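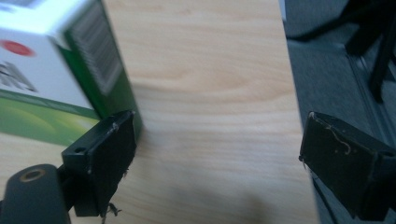

Mosoti Tabletop Set — data card

Mosoti is a small collection of photos of boxed goods and bare wooden surfaces, put together for people who work on wood grain, scuffs and printed packaging. It holds 300 photos in 2 folders.

boxes/ has 200 photos of cardboard product boxes on wooden tabletops. Boxes stand upright or lean, and many are only partly in view. Barcodes are often slanted or blurred, so don't expect to read them.

boards/ has the rest. Most show pale boards with little or nothing on them. Marks were left as found — no sanding, no wiping down.
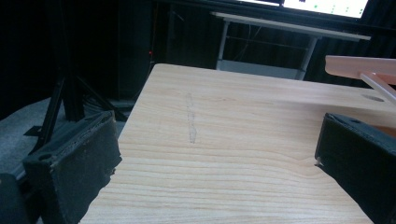
Pale board with a faint grayish streak near center-left; plank at upper right.

Labels

Each photo has one line in labels.csv: file, folder, surface tone (pale, medium, dark), marks (yes, no, unsure). We use "unsure" when a streak could be either grain or residue. Wood species is not labeled.

Known problems

The 30 photos added in October have no surface tone yet. Dark boards are rare. Some near corners are in shadow, and faint marks there may have been missed.

Versions

The Detwood release used a single folder. Hedusmont split it in two and renamed the files, so old label files will not match.

Contact

Send label fixes to the Broltbridge surface list, with the file name in the subject line.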